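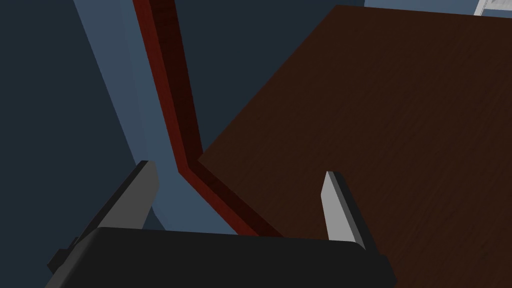

Grasp planner (simulation)

A grasp planner is the piece of software that decides where a robot should put its fingers. It takes in whatever the robot knows about the world in front of it, usually a picture and some depth numbers, and hands back a position, an angle and a width for the gripper. Then some other piece of software has to get the arm there. I've been writing and breaking these things for a good while now, mostly inside simulators, so this entry leans heavily toward the simulated kind. If you want the real hardware side, Leonie Ormsby's entry on finger wear is much better than anything I could write.

Background

The planner I know best is Whitelaw, which Tipene Costigan started as a weekend project and which then ate two of his summers (he will tell you it was three). The early version only knew about boxes sitting flat on a table. You gave it a box, it found the two closest parallel sides, and it squeezed. That gets you surprisingly far! It also fails in really silly ways the minute anything is round, or leaning, or right up against a wall.

Version 9 was the rewrite, and it's the one people usually mean when they say Whitelaw today. Diệp Châu pulled the scoring part out of the search part, so you could swap in your own idea of a "good" grasp without touching the rest. I cannot tell you how much happier this made me.

How it works

Whitelaw starts by throwing out a batch of candidate grasps, 136 by default. I've asked where that number came from and got a shrug. Each candidate is a full pose for a parallel-jaw gripper with the fingers open, and each one gets checked for trouble before anybody scores it. Does a finger pass through the tabletop? Does the housing behind the fingers bump the edge of the furniture? That second check is the one everybody forgets to write. The fingers are skinny and the housing is wide, so when you come in low over a big wooden surface the fingers can be perfectly fine while the body of the gripper is plowing into the side.

Whatever survives gets a score. The stock scorer likes grasps that are close to the middle of the object, with finger faces lined up flat against it, and it dislikes long reaches. You can change the weights in a settings file. Please write down what you changed, because I have lost whole afternoons to weights I fiddled with and forgot.

The winner goes to the motion planner, with a pre-grasp pose backed off along the approach direction. If the motion planner can't find a path, Whitelaw offers the next best one, and keeps going for up to 15 tries before it gives up and returns an error.

The view from the wrist

Planners that look through a camera near the gripper have a special headache: the gripper itself takes up a big part of the view. With the camera just behind and above the fingers, the housing blocks the bottom and both fingers stick up into whatever you wanted to look at. Whitelaw handles this with a self mask. It renders the gripper from its own model at the current opening width and ignores every pixel that lands on it.

The mask has to follow the opening width. Ívar Holst found a bug where it stayed stuck at the closed width, and the planner kept proposing lovely grasps on its own left finger. That was fixed in July 2024, and if you're on an older copy you really should update.

Plain rendering brings its own trouble. Simulated rooms often have big areas of one flat color, navy here, slate blue there, and a matching method that hunts for texture gets nothing to hold on to. Wood grain helps a little, if it isn't too faint. In simulation you can cheat and read the depth straight from the renderer, and I do, all the time. Just don't expect the same results with a real depth camera.

Tooling

Clurnia is the viewer most of us use with it. It replays a run and draws the rejected candidates in gray, with the reason next to each. Angus Te Moana added a slider for stepping through the last 30 frames before an error, and I use it more than anything else in there.

Known problems

Thin edge moldings confuse the collision check when the mesh has been simplified too much. Approaches at a steep slant are slower to plan than straight down ones. The error for "no path" and the error for "no grasp" still have the same code.

See also

Motion planning
Self mask
Hand-eye calibration
Clurnia (viewer)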